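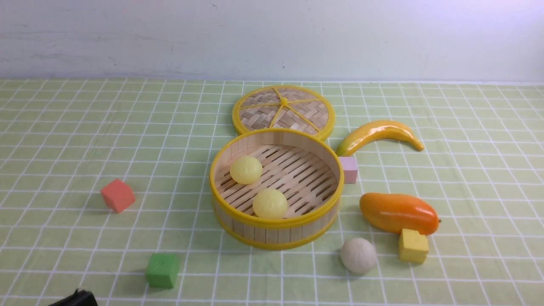
Email Newsletters for Small Shops: Your Questions

Home | Services | Guides | FAQ | Workshops | Contact

Last updated: 16 January 2024

We love email. Of everything Pader helps shops and restaurants with, the humble newsletter is the part we get most excited about, and it's also the part people write to us about the most. These are the questions that keep coming up at our workshops and in the inbox. If yours is missing, send it in and we'll add it!

Is email still worth bothering with when I already have a social page?

Yes, and please keep the social page too! They do different jobs. A social post goes out to whoever the network decides to show it to that afternoon. An email lands in the inbox of a person who gave you their address on purpose. When Sylvie Carrier moved her kitchenware shop across town, she put the new address in one short email and had regulars at the door on the first morning, while her posts on the same subject got a couple of thumbs up.

How many subscribers do I need before I start?

Start with the ones you have. Sylvie's first send went to 24 people and four of them were related to her. The list stands at 1,059 now, and she still says the early emails were the most fun to write (she was getting replies from half the list, so you can see why).

Where do I find people to sign up?

Mostly right in front of you. Put a sign-up card next to the register, a form on your website that asks for an email address and maybe a first name, and a line at the bottom of your receipts. Ask out loud, too. "Do you want to hear when the new ones come in?" works far better than "Would you like to join our mailing list?" Try both for a week and see.

One thing we do feel strongly about is the length of the form. Every extra box you add loses people. You don't need a phone number or a birthday to send somebody a newsletter.

Can I buy a list?

Please don't. The people on it have never heard of you, lots of the addresses are dead, and the spam complaints can hurt delivery to the customers who do want your mail. Most sending services forbid bought lists in their terms anyway. A small list you collected yourself is a lovely thing to own.

Can I add everyone who ever ordered from me?

That depends on where you and your customers live, and what they agreed to when they ordered. The rules differ quite a bit from country to country, so check yours before you import anything. Our own habit is to ask first, every time. A checkbox at checkout, left unticked, gives you a clear record of who said yes.

How often should I send?

Once a month is a great place to begin. Pick a rhythm you can keep up in your busiest season, because a newsletter that shows up every day in spring and then vanishes until the holidays confuses people. Terence Hartley sends his garden center's email every two weeks from February on and goes monthly once the weather turns. He tells readers about the change each time, and they seem to like knowing.

What on earth do I write about?

Oh, so much! Think about what you said to customers this week. Did three people ask the same thing? There's your email. Other good starters:

- something new that came in and why you picked it
- how to look after a thing you sell
- a change in hours (short is fine)
- a recipe, pattern or tip from a customer, with permission
- a mistake you made and what you do now

You really don't have to fill all the space. One of the best-read emails we ever helped with was five sentences on sharpening scissors.

What makes a good subject line?

Say what's inside. "New linen aprons are here" beats "You won't believe this!!" nearly every time we've tested it. Put the important words first, as phones chop off the end. Read it aloud, and if it sounds like something you'd say across the counter, send it.

My open rate dropped. What should I do?

Take a breath first. Open rates are shaky numbers these days. Some mail apps load everything in advance, which counts as an open even if the person never looked, and others block the tracking altogether. Watch clicks and replies, and what happens in the store. If those have dipped as well, look at your last few subject lines and whether you've changed the day you send.

Should I remove people who never open?

Once or twice a year, sure. Send them a friendly note asking if they'd like to stay, wait a couple of weeks, and then let the silent ones go. Vernon Paquette took 376 addresses off his list this way and was nervous the whole time! His clicks stayed where they were and his monthly bill went down.

Do I need pictures?

One or two are plenty. Keep the files small so they load on a slow phone, and write your main message as real text, never inside the picture. Plenty of people read with images switched off. Add a short text description to each one as well.

Which sending service do you recommend?

We've set up clients on several and don't take a commission from any of them. Look for an editor you enjoy using, clear pricing as your list grows, and an easy way to export your subscribers if you ever want to leave. Most have a free trial, so build the same email in two of them and you'll soon know which one you like.

How long until I see results?

Give it 12 sends. The first few are where you find your voice and work out what people click. By then you'll have enough behind you to compare one email with another properly.

Do you run workshops?

We do! Lucie Chisholm teaches the beginners' class and Norbert Vincze takes the one on automation, meaning welcome emails, reminders and the like. Both are small groups, and you bring your own laptop and leave with a draft that's ready to send. Dates are on the Workshops page.

24 shares | 12 comments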